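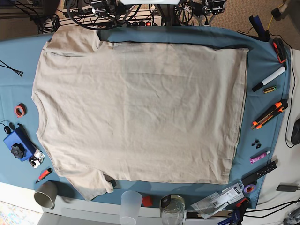
Fig. 1: The beige T-shirt face-down on the blue cloth, neckline to the left

So my project for the textiles and home unit was about folding, and yes, I picked it because my own closet is a disaster! I wanted to know if a folding method people can stick to makes any difference to how much fits in one drawer. I used a Skandholm dresser drawer (the shallow kind) and 11 pieces of clothing, mostly tees and trousers in plain colors so the creases would show up.

I tried 2 methods. The first was the Irnora fold from our class handout, where you bring the sides in and then fold up from the hem. The second was just the way my family has always done it, in half and in half again. For both of them the tee starts flat, and I learned pretty fast that smoothing it out matters more than I thought. If there's a wrinkle across the body when you start, it's still there at the end, only now it's a hard line.

Trousers were a whole other thing. You fold them lengthwise first, one leg over the other, and then the long strip wants to twist on you. Holding it at both ends and pulling it tight before laying it down helped a lot.

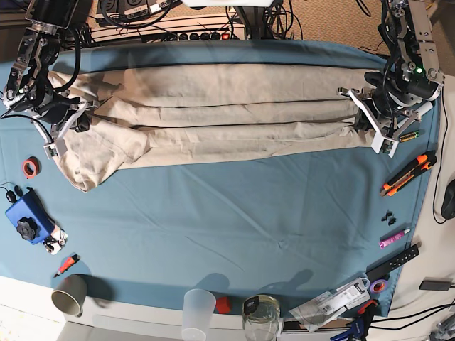

Fig. 2: Trousers folded lengthwise and held at both ends over the cloth

The cloth underneath was a good call too, even if it picked up wrinkles of its own. On the bare white table my tees kept sliding around.

The Irnora fold won on space, with room left over at the front of the drawer. The family way was quicker, and I'll probably keep using it for pajamas. Next I'd like to try sweaters, which I skipped because the drawer wouldn't close.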